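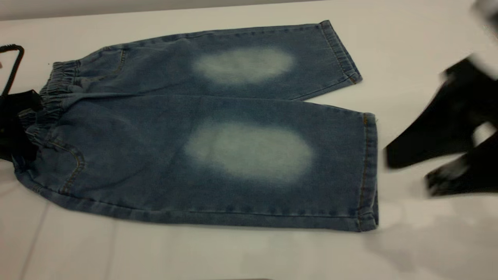

My local council would like me to know that I can now give my old clothes a second life. It said so on a leaflet, which came through the door with another leaflet about wasting less paper. There are new banks in the car park at Usby, green ones, and a slogan I won't repeat.

I have nothing against clothes banks. I've used them for years, mostly late in the evening with a bin bag and a vague sense of having been good. It's the vague sense I've started to distrust.

The leaflet says the scheme took in 3858 bags last year. It doesn't say what was in them or where they went. A bag is a strange thing to be proud of. If I told you I had posted 44 letters you might reasonably ask whether any of them had arrived.

So I wrote and asked. The reply took five weeks and told me that the contents are "sorted for reuse and recycling by our partner", the partner being a firm called Harries. Harries has a website with a lot of leaves on it. When I rang, a polite man said the good stuff was sold on, the rest was graded, and he couldn't give me a split between the two. I asked whether he couldn't or wouldn't. He said he'd have to get back to me, and that was in January.

Brayan Agudelo ran a second-hand stall on Plotley market until his knees gave out, and he has less patience with all this than I do. His view is that most of what people give away was hardly worth wearing when it was new. He used to buy by the sack, and he reckoned he could tell from the weight in his hand whether there was anything inside he could sell. Heavy was hopeful. These days, he says, everything is light. Seams go, zips go, and the shirt that cost less than a sandwich is a rag by August. You can't give a second life to something that barely had a first.

I think he's a bit sentimental about the old days, when plenty of rubbish was sold too. But I can't find much wrong with the main point. The banks deal with the end of the problem, and the end is the cheap bit to deal with. Put out a green box and get your picture in the paper. Asking people to buy less is another matter, particularly if you've just given planning permission for a shopping park with more than 1000 parking spaces, as ours has out at Harunon.

Then there are the shops themselves, several of which now have their own bins by the tills. Bring back a bag of clothes, get a voucher, spend the voucher on clothes. I'd like someone to explain to me how this ends with fewer clothes. I suspect it ends with me owning another jumper.

I'm told I'm being unfair, and that a bank is better than a tip. Probably it is. I'd be happier saying so if anyone would show me the figures. How much gets worn again by an actual person? How much is shredded, shipped or burned? The council knows how many leaflets it printed, so I assume it can count when it wants to.

In the meantime I've had a coat relined, badly, for rather more than I expected, and it will do another few winters.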